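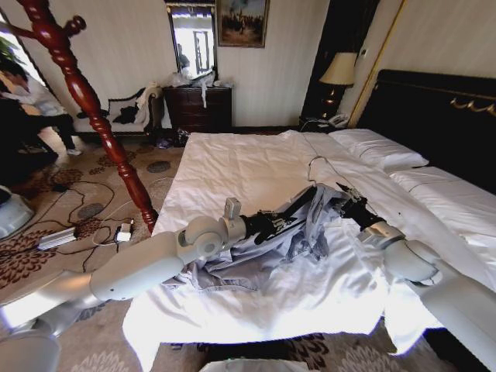 February 25, 2018

Hi Marwa,

You asked for the plain version of where we are with the two-arm machine, so I'll skip the slides this time. Short answer: it's set up, it's running most days, and we've spent more of the month on cables and grippers than I'd budgeted for. The longer answer is a bit more cheerful, I promise!

We moved the whole thing into the bedroom at Halari on the second week of the grant period. Getting it level was the first headache. The carpet there is thick and patterned and lovely to walk on, and the base sank into it a little more on one side every day. Majdi cut a board to go under it and we haven't had to shim anything for 10 days now.

Cables are the thing I complain about most (Lina will back me up). The right gripper has a thin gray one that lies across the sheets when it's working on the bed, and it used to tug at the wrist whenever the arm reached for the near side. Elie gave it more slack and a softer clamp at the elbow. Better, though I still want a proper guide for it. The floor is worse — power adapters, black leads, a plug block, all of it waiting for someone's foot. I've asked for trunking from Stinorau and they say it ships soon.

Grippers: we've gone through 3 sets of finger pads. Shirts are what wear them out, mostly the pulling when both hands hold the cloth and stretch it out. The new pads from Plakmont are softer and grab a wrinkled shirt better, but they pick up lint like crazy, so Lina wipes them every morning before the first run.

We also redid the camera on the left wrist. Its mount had worked loose and the two arms were disagreeing about where the edge of a sleeve was. Zane wrote up a quick check that takes some 7 minutes and we do it after every move or bump.

On money, the pads and the clamp came to $660 together, out of the spares line. I'd like to shift a little from travel to cover another order before October, if you're okay with that. The Bataineh visit can be done by phone.

Still open: the cable guide, the trunking, and a slight squeak in the right elbow that Majdi wants to listen to again on the next service day.

Talk soon,
Zane Pētersons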